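# Handheld gripper build, month two - finger pads and the cable problem

**plastham_pete**

Picking this up from my February post, for anyone who was following along. I've got the pair of handheld grippers going at home now and I've been working through small household things, hair clips and the like.

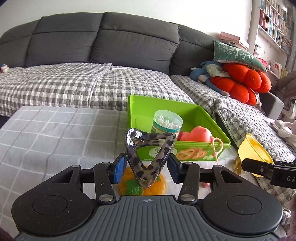 The linkage is the Marikar one with the triangular cutouts, printed at 5 perimeters, and I'm very happy with how stiff it came out. The blue textured pads are my third try. The first two were smooth silicone and I could never get a steady pinch on anything curved. My log is up to 1,841 grasps and I'd love to hear what the rest of you are using, and how long your pads last before the texture goes!

---

**remedios_layug**

Oh, this makes me happy, Pete. I remember when yours was a cardboard mockup and a clothespin! I'm on the same linkage over at the Wulholm shared shop and my pads gave up at 746, but I'd glued them down with something cheap, so take that with a grain of salt. The glue let go long before the texture did.

Did you ream the pivot holes or print them to size?

---

**dulline_dan**

I'll be the grump here, with love. I think textured pads are a crutch. If a smooth pad slips on a hair clip then your fingers aren't closing parallel, and texture only hides it. Shim the pivots first and then decide.

---

**plastham_pete**

Reamed, Remedios, by hand, with a lot of muttering.

Dan, I did check parallel, with a feeler gauge, and I was nearly dead on. I still think a clip with a spring in it wants some bite, and a curved plastic edge gives you so little to hold. Happy to be shown wrong if you have numbers.

---

**dulline_dan**

Fair enough, I don't have numbers for clips. I ran 500 on wooden blocks with smooth pads and was pleased, but I'll admit a block is a friendlier thing to grab. Let me try a clip or two before I argue any more.

---

**remedios_layug**

Borrow one of mine, Dan, I have a drawer full. And Pete, you put "cable problem" in the title and then never told us what it was!

---

**plastham_pete**

Ha, so I did. The encoder cable rubs against the housing when I roll my wrist past halfway, and I've already worn through one sleeve. I'm going to try bringing it out the back with a printed strain relief. If anybody has a file for that, please send it my way before I draw a bad one.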